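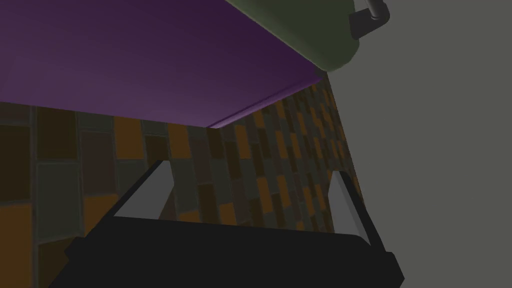
*Purple underside, lavender edge, and a rounded olive shape overhead.*

## 1. Survey

Mehrangiz Golestani was assigned the Ristmont building in December. The owner, Cavalcanti, wanted the acoustic defect in Room 8 identified and priced. Three tenants had left over it. The lease file called it "the hum."

She set the meter on its tripod at the center of the floor and logged for one hour. The spectrum showed a single narrow peak at 110 hertz. The ventilation was off. The elevator was locked out at the ground floor. She cut the power to the room at the panel, confirmed it with a tester, and logged for another hour. The peak did not move.

She moved the meter to the corridor. No peak. She moved it back.

Her notes for that evening read: *Source internal to room. Not mechanical. Not electrical. Repeat with second instrument.*

The second instrument was a Zisum, older and less sensitive. It agreed with the first.

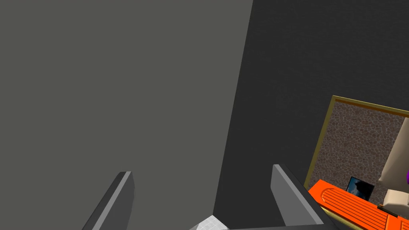 ## 2. History

The building records were kept in Pridia, an hour away by train. The folder for Room 8 held a floor plan, a paint schedule and a complaint from the first occupant, a piano tuner. He wrote that the room was flat. He asked the landlord to raise it.

The landlord had replied in one line: "To what?"

There was no further correspondence. The tuner had paid rent on the room for 203 months and, according to the ledger, never slept there.

## 3. Test

She returned with a tuning fork marked A, 110. She struck it, held it at the center of the room and counted the beats between the two tones. There was one every eight seconds. The room was slightly low.

She struck it again and waited. The beats slowed. After the ninth strike they stopped, and the meter dropped to the noise floor.

She logged until 6 a.m. and recorded nothing above the threshold.

## 4. Report

The report gave the defect as resolved, cause undetermined, and the cost of remedy as one fork. Cavalcanti asked how long the repair would last. She wrote back that she had no data on that, and that the fork should stay in the room.

She put her fee at 2000 and left the train fare off.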